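Skenstead cloth set, read me first

Hi! I'm Tahmineh, and I put this data card together so you don't have to dig through our chat history the way I did. Skenstead is a collection of two-armed cloth handling episodes, made for training a policy that learns by copying a person driving the arms.

What's in it

1,917 episodes, each up to 63 seconds long, all collected in July. Every episode has a forward view over the table, round fisheye views from the wrists, joint positions for both arms and one line of text saying what the operator was trying to do. I threw out episodes with missing wrist video (painful, but I'd do it again). Failed tries are still in there, marked "fail" in the outcome column, so filter them if you only want clean ones.

The forward view and the wrist views look like this, in no special order: 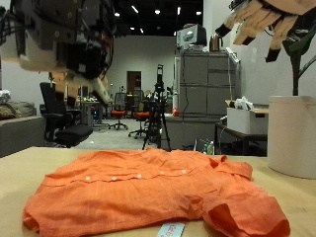
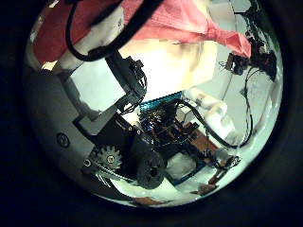
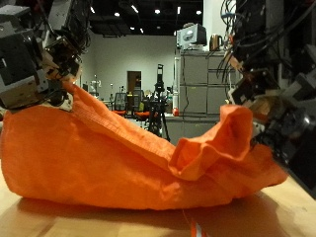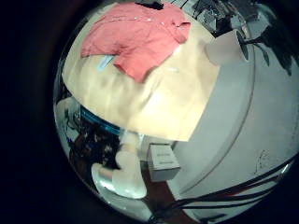 Danylo Levchenko wrote back after the first draft that the wrist views should be kept round, black border and all, and that anyone who crops them to a square will lose the fingertips just when the cloth starts to slip. Fair point! I'd been cropping. The loader now leaves them alone unless you set crop to true.

Known problems

Wrist and forward clocks drift a little in long episodes. There's a fix in the Abreu scripts folder, run it before you split anything.

The text lines are uneven. Mine ramble, and Eluned's are three words. We didn't rewrite them.

It's all one room, so please don't expect a policy trained on this to cope with your kitchen.

Splits

30 episodes are held back for testing, and the list is in heldout.txt. Please don't train on those, even by accident (I did, once, and was thrilled with my numbers for a whole afternoon).

Questions go to me or Eluned Rees. Version 2 will add towels if we get the table time.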